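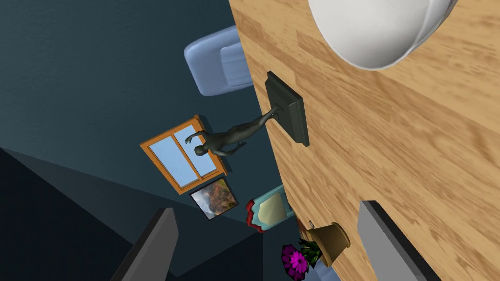 Do houseplants clean the air? Notes for a 60-minute slot

Speaker: Ashley Stockdale
Last revised June 27, 2024

Opening (stay off the slides for now)

Ask for hands. Who has a plant at home? Who has been told it cleans the air? Who was told by the person selling it? Let them laugh, then move on. I want the third question to be the one they remember.

Say early that I like plants. I own too many. I kill a fair number. None of what follows is an argument for throwing them out. My complaint is with a claim that gets printed on pot labels and repeated at dinner, and I'd like to know what it rests on.

State the claim in its strongest form so I can't be accused of picking on a weak one: a few ordinary potted plants, in an ordinary room, will remove enough of the bad stuff from the air that you'd breathe better for having them.

Take the words one at a time. "Ordinary room." "Enough." "Breathe better." Write those three on the board if there is a board.

Part one: the sealed box

Most of what people half remember goes back to experiments with sealed chambers. You put a plant in a small airtight box, squirt in a known amount of some vapor, close it up, and come back later. The vapor has gone down. Fine. I have no quarrel with that result. Leaves take things up, and so do the microbes in potting soil.

Now, who lives in a sealed box? Pause here, don't rush it.

A house leaks. Air comes in around doors and windows and goes out through vents and up the stairs. In a normal house that exchange goes on all day without anyone doing anything, and it carries vapors out with it. The plant has to compete with that. In the box it had no competition.

Also mention that the vapor was put in once. A new couch or a fresh coat of paint keeps giving the stuff off for weeks. A falling line on a chart after one squirt tells you very little about a source that keeps going.

Skip the math unless someone asks. If they do ask, the quick version is that you compare how much air the plant effectively cleans per hour with how much the house swaps per hour, and the first number is tiny beside the second.
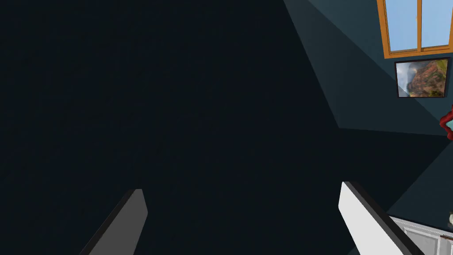

Drernetari Talks, Vol. 7, No. 6

Part two: how a small result turns into a pot label

Go slowly in this section, it is the one people write to me about.

Step one is that "under these conditions" falls off. Step two is that the one vapor tested becomes "toxins." Step three is a list of best plants, and by then the list is being copied from another list. I tried to follow one such list back to its source. I went through 7 articles, each citing the one before, and the last one cited nothing at all.

Read out the Flonen label. It says the plant "refreshes and purifies your living space." Ask what would have to happen for that sentence to be false. If the room can't come up with anything, neither could I. "Refreshes" is safe because it means nothing. "Purifies" is riding along beside it.

Be fair to Flonen. I wrote to them and got a polite answer from Idalina Macedo, who said the wording came with the range when they took it over and was being looked at. When I checked again in August last year it was still there. (Check it once more before giving this talk. If they have changed it, say so and give them credit.)

Then the Zarnent planter, the one with a fan in the base. More interesting, because pulling air through the soil might really do more than letting a plant sit there. My question is which part is doing the work. Take the plant out, keep the fan and a filter, and see what you lose. I asked whether that comparison had been run. I'm still waiting.

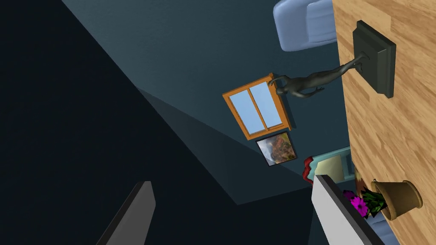
Part three is about what people mean when they tell me "but I feel better with plants around," and I believe them when they say it. Feeling better in a room is worth having. It just isn't evidence about vapor. You might have put the plant by the window and started opening the window. You might have tidied the shelf to make space. Or you may simply like looking at it: a brown pot with a couple of bright pink flowers on a wooden table is a pleasant thing to have in a room, and so is a good dark statuette on the same table, and I have yet to meet anyone who says the statuette is filtering the air. Ask the room why one gets the credit and the other doesn't. Somebody will say photosynthesis. Good, take that next.

On photosynthesis: yes, plants use carbon dioxide and give off oxygen in the light. The amount from a windowsill is very small next to what one person breathes. In the dark they use a bit of oxygen themselves, and the old warning about keeping them out of bedrooms is just as weak as the claim I'm complaining about. I try to be even-handed about this. A scare with no numbers gets the same treatment as a promise with no numbers.

Part four: what I'd do with the money

Stuart Entwistle once told me he had spent 700 dollars on plants for a small office after reading one of the lists. The office had a window painted shut. He had the window freed up later and says the smell of the carpet went then. One office, one carpet, no measurements, so I don't get to use it as proof either. Tell it anyway, but say that.

Practical points, keep it short:
Cut the source first. Lids on paint cans, solvents out of the house.
Open a window if the air outside is decent. If it isn't, a proper filter, sized for the room.
Use the range hood when you cook.
Buy the plant if you want the plant. 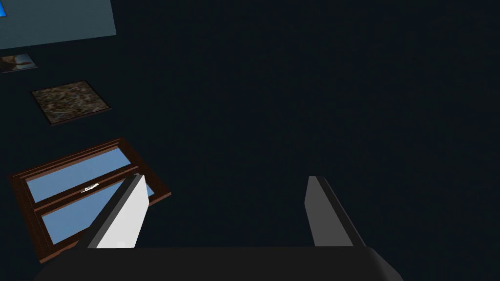 Poppy Tunstall objected, the last time I gave this, that I was being hard on a harmless belief, and asked what damage it did if people bought a fern and felt good. I said mostly none. But she pressed me and I think she was right to, so I've tried to work out a better answer. Someone with a bad chest who buys ferns and leaves the damp wall alone has been let down. I don't know how many such people there are. I'd be making the same mistake as the label if I guessed.

Tâm Trịnh asked by email about green walls, the big ones with pumps. Different machine, different argument. I'd want the readings with the pumps on and off, and with the ventilation left the same both times. The Kanagaratnam building is supposed to have such readings. Ask for them again.

Questions

Likely ones: spider plants, mold in potting soil, dust on leaves. Dust does land on leaves. It also lands on the television.

If time runs short, drop the Zarnent part and keep the label. Leave the list of sources on the back table, and collect the spare copies afterward.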